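Home Forums Kitchens Faucets and Sinks Search Register

Thread: Dark finish faucets in shared kitchens

temitz_facilities wrote:
Good morning. Our office oversees the kitchens at Temitz, and we are preparing to replace nine chrome faucets with a dark bronze or gunmetal model. The budget is 400 dollars per kitchen, parts included. We would appreciate comments from members who maintain such finishes, particularly with regard to cleaning and to nearby wood surfaces.

stokard_maint wrote:
We completed a similar change at Stokard last November. The finish has held up well. Our staff have been instructed to use a soft cloth and mild dish soap only. Brown wood panels should be wiped separately, with a cloth that is nearly dry.

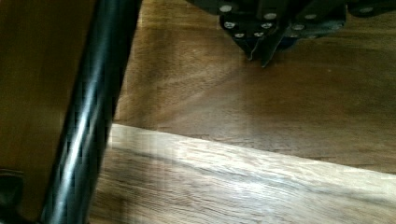

Is vinegar suitable for removing hard water spots from a dark faucet?
Diluted vinegar may be used if the maker's care sheet permits it, and it should be rinsed off promptly.

fulley_housing wrote:
I must respectfully disagree with the previous post. At Fulley we have stopped using vinegar on dark finishes altogether. Two of our faucets developed dull patches near the base, and the supplier declined the claim. Plain water and a dry cloth are sufficient if the work is done daily.

stokard_maint wrote:
Daily wiping is not practical in a building with 16 kitchens. We consider a weekly schedule acceptable -- provided the collar at the bottom of the neck is dried each time. Spots collect there first.

temitz_facilities wrote:
Thank you both. The collar is a matter we had not considered. The model under review is as follows. 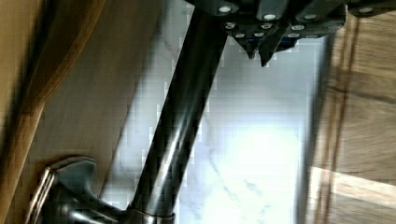
Faucet neck and lever handle, dark glossy finish.

fulley_housing wrote:
A high gloss will show fingerprints, especially on the lever. I would request a brushed sample before any order is placed.

tan_property wrote:
Our experience at Tan differs. Residents preferred the gloss, and we have received no complaints in 12 months. I would ask instead about the cartridge, as replacements for ours took up to nine weeks to arrive.

temitz_facilities wrote:
Both points have been noted. We will request a brushed sample and ask the supplier to confirm cartridge stock in writing -- the order will remain on hold until then.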